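Keep the Old One Going a While Longer
By Maarja Zariņš

My mother kept a toaster for 30 years. It had a lever you had to hold down with a finger until it caught, and anybody who stayed at our house learned the trick by their second breakfast. When I moved out she offered it to me, and I said no thank you, because I was twenty-two and wanted a new one. I have owned four toasters in the time since. I could not tell you what a single one of them looked like.

I've been thinking about that toaster since November, when the desktop computer in our spare room stopped turning on. You pushed the button and it gave one small click, like a tongue against teeth, and then nothing. My husband said, very reasonably, that it had lasted a good long time. My daughter said nobody her age has a computer you can't carry. And I found myself standing in the doorway feeling quite defensive of a big dull box that I had mostly used for taxes, recipes, and the newsletter of a garden club I no longer belong to.

So I did what I should do more often and took it to be looked at. There is a repair counter on Vasseur Street here in Dostdale, in the back half of a shop that sells luggage, and I had walked past it for years without going in. The man behind it asked me what I used the computer for, which I thought was a lovely first question. A doctor ought to ask it. He told me to come back Monday, and on Monday he told me it was the power supply, and that a replacement would run me 60 dollars, put in. I had already been looking at new machines by then, and I had one picked out, and I felt the oddest little pang of disappointment.

I want to be fair to that pang, because I think most of us have it and it explains a good deal. Buying a new thing is pleasant. There's the box, and the clean smell, and the afternoon of setting it up the way you like. Fixing the old thing gives you back exactly what you had last week, and it's hard to get excited about last week. I have friends who are far more careful with money than I am, who clip coupons and turn down the heat, and they will still replace a vacuum cleaner over a belt. They aren't foolish people. They just never got it into their heads that the vacuum could be opened.

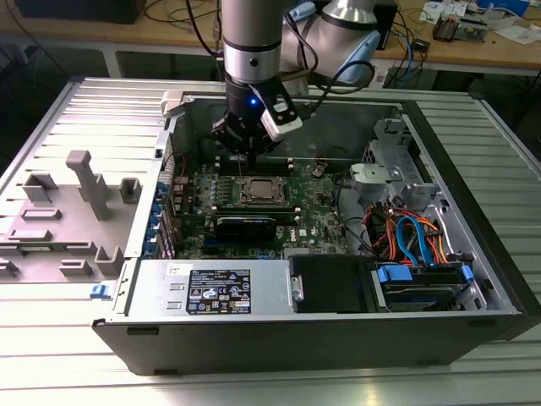

That is the part I'd most like to change, if I were handed the power to change something. I don't mean that everybody should learn to solder. I have no gift for it myself, and I once put a lamp back together in such a way that it could only be switched off by leaving the room and coming back. What I mean is that we should all keep hold of the simple idea that there are parts in there, that the parts were put in by somebody, and that one of them can go bad while the rest are perfectly fine. My grandfather looked at everything that way. He would turn an object over before he'd tell you whether he liked it. If it had screws on the bottom he nodded, and if it was glued shut he handed it back to you as though you'd passed him a wet fish.

A lot more is glued shut now. I bought a coffee grinder two years ago, a Helalov, a handsome thing, and when the button stuck I turned it over like my grandfather would have and found no way in at all. I wrote to the company and got a kind reply offering me a discount on another one. I believe the person who wrote it truly meant to be helpful. But I had a motor that worked and blades that worked, and a button the size of a pea had sent the whole business to the curb.

People will tell you that it doesn't pay to repair things anymore, and sometimes they're right. I had a quote on a washing machine once that made me sit down. A skilled person's hour should cost real money, and I would never argue that it shouldn't. But "it doesn't pay" gets said awfully fast these days, often before anyone has asked the price. I said it myself about the computer, out loud, to my own husband, with no idea whether the trouble would cost me 60 dollars or 600.

And there's something else that doesn't show up on the bill. On the drive of that old machine there were 3,134 photographs, and I know the number because I went and looked after it came home. I'd been telling myself they were all saved somewhere else. Some were. Plenty weren't, including an entire summer at Jiltudero Lake when my daughter would only wear one bathing suit and had to be peeled out of it at bedtime — she is mortified by these, and I've printed three. I suppose I could have had them moved over to a new computer, and any sensible person would have. I also know myself, and I know the box would have gone to the garage with the best intentions and stayed there until we moved.

I'd like to see makers asked to sell the little parts, the buttons and belts and hinges, for a fair price and for a decent number of years. I'd like to see the repair counter treated as an ordinary errand, like the dry cleaner or the shoe man. And I'd like schools to give children a broken radio now and then and let them have at it for an hour, even if it never plays again.

My brother has the toaster, by the way. I asked for it at Thanksgiving and he wouldn't give it up. He did make me two slices, and I held the lever down myself.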